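4.2 The bag as a household object

Little has been written about the drawstring bag. Boxes have a literature, drawers have several, and the wardrobe has its own conference every September. The bag gets a footnote, usually in a paper on boxes. This section tries to be fair to it.

We asked 35 households in Drornau to keep a diary of the cloth bags they owned and what went into them. Between them they made 117 entries. The commonest entry was "other bags".

A cloth bag has no fixed shape, and so no fixed place. Left on a table, it lies in whatever folds it was dropped with, and its mouth has to be found before anything can go in. People in our diaries found this more annoying than they expected to. One wrote that she had "packed the outside of it" before noticing.

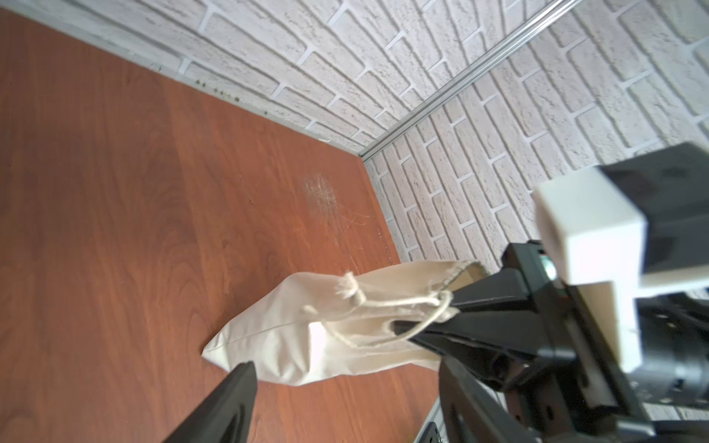 Karamanlidis, in her earlier study at Stustard, split the work of filling a bag into two jobs: holding the mouth open, and putting the thing in. Most people give one hand to each and think no more about it. The trouble starts when the thing itself needs two hands, at which point our diarists used chins, knees and, in nine entries, a spouse.

Reaching inside brings its own problems. The cloth follows the hand down, the opening closes up behind it, and the contents move to the far end as if they'd been warned.

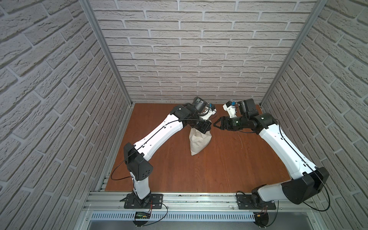 Figure 4. Reaching into a beige cloth sack on a woodgrain surface.

Stiffer cloth helps a bit. Households with canvas bags reported fewer failed attempts than those with thin cotton, though only five households owned both kinds, and one of them kept the canvas bag for good and never used it. Around half the diarists said they would rather have a basket. We return to baskets in Section 5, where they do not come off as well as their owners believe.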